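Open day at the Kassa house, Clemport

On Sat 17 February I went to Clemport for the open day of the Kassa house. I teach home economics to adults in the evening, and my school was thinking to send a group there in spring, so I wanted to see the rooms first with my own eyes. The entrance was free but you had to put your name on a list, and the list was closed in November already. I got a place only because a colleague was ill.

The train from my town takes two hours, and from the station it is a short walk up the hill. The sign is small and I passed it one time. At the door they gave me a paper badge and a plan of the building, with the ground floor in yellow and the upper floor in green. Our group was led by Balakrishnan Arumugam. He speaks quietly, so it is better to stay near the front.

The house is used for practice in daily housework: sorting, putting away, cleaning after a meal. The rooms are kept at the size of rooms in a normal flat, and I liked this very much. In my school we have a teaching kitchen of a size that none of my students has at home, and then they tell me that my advice does not fit their life. The kitchen in Clemport is narrow. It has tiles on the wall, containers in a line on the floor and a trash bin close to the work, and two people must agree who passes first.
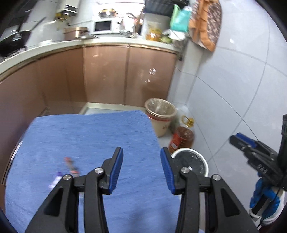

I asked about the cloth. Mr. Arumugam told us they tried several colors and stayed with blue, as small wrappers are easy to find on it. It comes from a supplier called Siltimex and goes into the washing machine like any towel. I wrote this down for my own class — we work on a white table, and clear plastic disappears on it.

The subject of the day was small waste, the kind which stays behind after snacks. I expected to be bored and I was not. There is more to decide than I thought. A snack packet looks like paper from one side and is shiny on the other, and in my town it goes in a different bag than in Clemport. Thin wrapping is also difficult, because it is light and it opens again after you press it together. One lady in our group folds each packet into a flat strip before she throws it away. Her neighbor found this a waste of time, and they discussed it until the coffee. 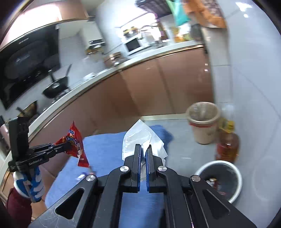 On the upper floor there is a small library and a room for talks. We heard a presentation of Classka, the course book they have written for schools. It costs 30 euros and has a good chapter on cupboards, but the chapter on waste is short and follows only the local rules. I bought one copy for our staff room.

Coffee and cake were served at the end, and the line for the coats was longer than the line for the cake. For a group I would ask for the morning tour, and not bring more than ten students, or the kitchen part must be done in turns. Parking is behind the building. The elevator was out of order on the day of my visit, so please call before if somebody in your group needs it.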